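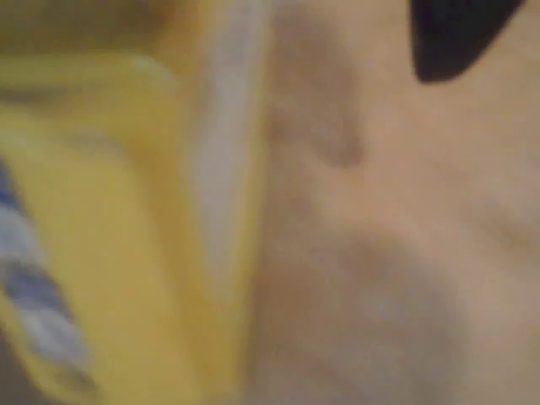 Do you iron your tablecloths before a picnic or a potluck?
I get this one more than any other, and the answer is no! I fold mine into squares, stack them in the hall closet, and shake them out when I need one. My beige one never lies really flat, it has soft folds and bumps all over, and once there's something big and yellow sitting next to it I can't say I care. If the folds bug you, mist them with water the night before and smooth them out with your hands.

Why beige? Doesn't it show everything?
It does show specks, yes. But I own 22 cloths (I know, I know) and the plain beige ones are what I reach for, mostly for the sake of my dishes. Bright colors look so good on it. I tried a dark green from Weddale for one whole summer and every crumb looked like a snowflake.

What size should I buy?
Measure your table and add 22 inches each way, so you get 11 hanging down on every side. My folding table is 44 inches across and I still bought the wrong size for it twice.

How do you store them so the creases aren't so sharp?
Roll them if you have the room. I don't, so I fold loosely and refold along different lines every few months, usually in December when everything comes out anyway. Don't put the heavy ones on top like I did with my Kramer set.

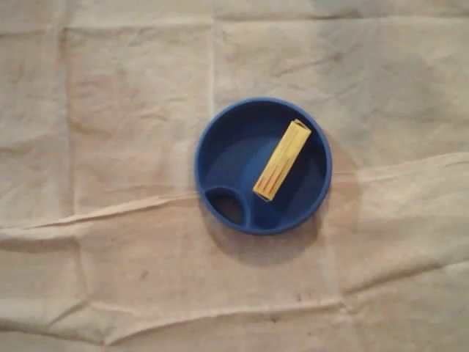 Rolling works best around a cardboard tube, by the way. Fabric stores will often hand you one if you ask nicely.

Which dishes do you put out?
Small ones, and not many. I start with 4 and add more if people bring things. A single bowl of olives in the middle is plenty while everybody's still finding a chair.

How do you get grease out?
Dish soap, straight on the spot, then wait an hour before it goes in the wash. My neighbor Peadar Hanrahan swears by cornstarch first, and I've come around to that for butter.

Can I send you a question?
Please do! I've answered roughly 147 so far and I read them with my coffee, so if you write before 8 a.m. you might hear back the same morning.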